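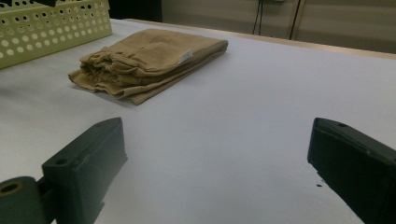
Two green fingers, one folded bundle of cloth and a basket with holes in its side.

How Do You Teach a Gripper to Pick Up Clothes?

Picking up a jumper is easy for you. You reach out, pinch, lift, done! You don't even have to stop and think. For a robot it's one of the trickiest jobs around the house, and that's why it's such a fun one to build for.

Dalia Abdelaziz builds grippers at Levonach, a shared workshop where people come to use the tools and work on their own projects. Her gripper is called Fang. It has 2 fingers that slide together and apart, a bit like your thumb and pointer finger, and you hold the whole thing in your hand while you use it.

Why is cloth so hard?

Think about a wooden block. It's the same shape when you pick it up as it was when it was sitting on the table. If a robot knows where the sides are, it knows where to squeeze.

Now think about a sock. Pick it up by the toe and it dangles one way. Pick it up by the middle and both ends flop down. Scrunch it, and it's a whole new shape! Cloth can bend and wrinkle in so many ways that a robot may never meet the same shape twice.

Folded cloth has another trick up its sleeve. It has layers. If Fang pinches only the top layer and goes up, the rest can unroll and you've lost all your nice folding. If it pinches too low, the tips bump into the table. Dalia has to find the spot in between.

What are the fingers like?

Chunky! Fang's fingers are dark green plastic, with squared-off ends and small holes for screws. Screws are handy in a build like this - if a finger doesn't work well, you can take it off and try a different one. Dalia is now on her sixth pair. The first pair was too pointy and kept poking into the cloth, and the second was so slippery that T-shirts slid straight out.

Learning by doing it again (and again)

Dalia's plan is to show the job by hand first. She holds Fang, moves it to the cloth, closes the fingers, lifts, and lets go over the basket. Each go is called a demonstration. So far she has saved 719 of them, and a computer program she named Stomano looks for patterns in how the fingers moved.

Some demonstrations go wrong, and Dalia keeps those in a separate folder. A dropped shirt can tell you plenty about where your fingers should have been.

Try it yourself

You'll need a tea towel, a basket or bowl, and a pair of kitchen tongs (ask a grown-up first).

Fold the tea towel into a flat bundle and put it on the table. Pick it up with the tongs and move it to the basket without letting it come unfolded. Then try again from a different side. Is the folded edge easier to grab, or the open one? What happens if you shut one eye?

Draw your favourite way of grabbing it and write down what you noticed. If you have a friend with you, swap drawings and see if you can copy each other's grab!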